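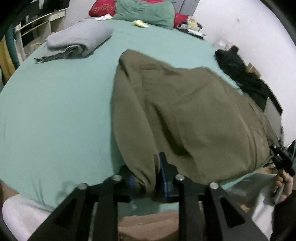 Wanted: people to handle clothes with a hand-held gripper (and one person to fix it)

Naltmont is a home build. There are three of us, Tetteh Ackah, Yayra Kpodo and me, and for most of a year we've been trying to get a cheap arm to pick up clothes off a bed and put them where they belong. I'd like to say it's going well. The arm is in pieces at the Brelero workshop, where it has a shelf and a drip tray, and what we do have running is the gripper you hold in your hand.

We're looking for participants for sessions through July, plus one paid part-time builder. Please read the whole thing before you write. The last time we put out a call, half the replies came from people who thought there was a finished robot to look at.

What we're testing

The claim we started from is one you've probably seen in a dozen videos: record enough people doing a chore with a gripper, and an arm will learn the chore. Tetteh believes it. Yayra believes some of it. I've watched the playback of 527 recorded grasps on one fleece and I still can't tell you why some of them count as good and others don't, so I would like to see it tested by people who don't live with the thing.

Clothes on a bed are a mean test. A mattress gives when you push down on it. A fleece has no corners worth the name, and anything with a hood folds in on itself the second you let go. You close the jaws on what looks like an edge and come up with two layers, or with the sheet. Every demo I've seen online uses a square towel on a hard table, and I have stopped being impressed by square towels.

What participants do

You hold the gripper in one hand and work through a list of small jobs: pinch a hem, lift, lay it flat, turn a sleeve, bring one side across, let go. Then the garment gets messed up and you do it over. A session has 14 of these jobs with breaks between them. You're standing and leaning over a bed for most of it, and your forearm will notice. 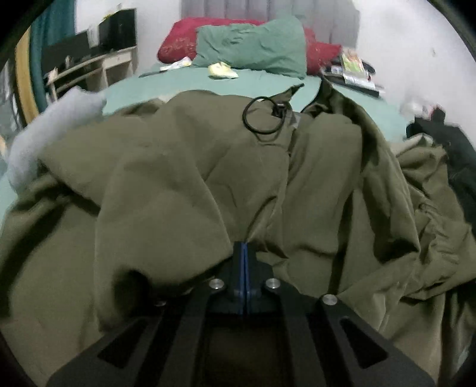 You don't have to be good at folding. We'd like a spread, so if you're the sort who stuffs everything in a drawer, write anyway. Left-handed people especially, as all three of us are right-handed and I suspect that has crept into everything we've recorded. We also want to hear from anyone who sews, irons or works in a laundry, and who is willing to tell us where our list of jobs is silly. Gifty Asamoah, who did alterations for years, read the list and crossed out two of them on the spot. She was right about one. Tetteh is still arguing about the other.

We'd like you to bring one item of your own. Something soft with a drawcord, a zipper or a hood would be useful. Don't bring anything you care about. The pads grip harder than they look, and we've put a pulled thread in a sweater before.

What you get

$20 a session, in cash, and lunch if you come for a morning and stay on. Bus fare back on top of that. You don't get stock, a credit on a paper or a place in the history of anything. If you want a copy of your own recordings we'll put them on a drive for you, though I can't think what you would do with them.

What gets recorded

The camera sits on the gripper and points at the work. It has a very wide view, so it takes in a good deal of the room as well, and now and then your hand. It doesn't record sound. The files stay on Yayra's machine at home. We have turned down one offer to pool them with a bigger collection, because the terms ran to nine pages and I couldn't find the part that said we could take them back. If you change your mind within a month of your session, tell us which day you came and Yayra will delete it.

The builder job

Paid, ten hours a week for eight weeks, mostly evenings and mostly at Brelero. $28 an hour. You'd be working on the second gripper and on getting the arm to hold it.

The first gripper works. The frame is stiff enough, the pivots run smoothly, and the blue pads hold cloth better than the two kinds we tried before them. What it lacks is any sense of how much it's holding. It will squeeze one layer of fleece the same as four, and the motor we bought for the arm version is worse than my hand at telling the difference. 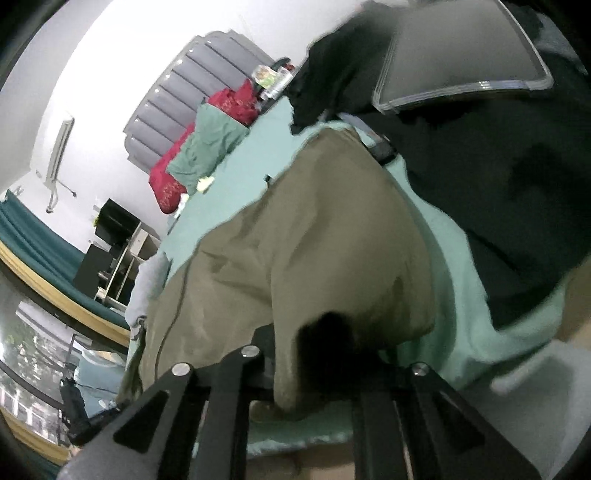
Someone has to sort that out before I agree to spend another cent. We've put $3,453 of our own money into this so far, $159 of it on a force sensor that reads the same value whether you press it or not. I have the receipts and will show them to any candidate who asks.

You should be able to read a mechanical drawing, solder without supervision, and write enough code to log a sensor and plot it. Having built something that failed, and being able to say why, counts for more with me than a degree. Please don't send a portfolio of renders.

You should also be comfortable telling Tetteh no. He's a generous man and a fast worker, and he orders parts at two in the morning.

If you've used the Cistura motor boards, say so, good or bad. We have two of them. One is fine.

Things we won't promise

That the arm will fold anything by the end of July. That your recordings will be the ones that make a difference. That there will be a product. Seidu Owusu, who runs the open bench nights at Brelero, has a bet with Yayra on whether the arm picks up a single sock unaided this summer, and I've put five dollars in on Seidu's side.

If the numbers say more recordings don't help, we'll write that up and post it on the Brelero board with the rest, and the participants will get it first.

How to apply

Come to the open bench at Brelero on Sat 21 June, any time between ten and two, and try the gripper on a shirt. Ask for Suleiman Mohammed at the front desk and he'll point you to us. Five minutes with it will tell you whether you can stand an hour.

If you can't make it, leave a note in the Naltmont box by the front desk with your name, a way to reach you, which hand you use, and which days in July are out. For the builder job, add one page on something you made and what was wrong with it.

Participants must be 18 or over. There are stairs up to the bedroom where the sessions happen, no elevator, and a cat next door who gets in if the window is open, so mention it if you're allergic.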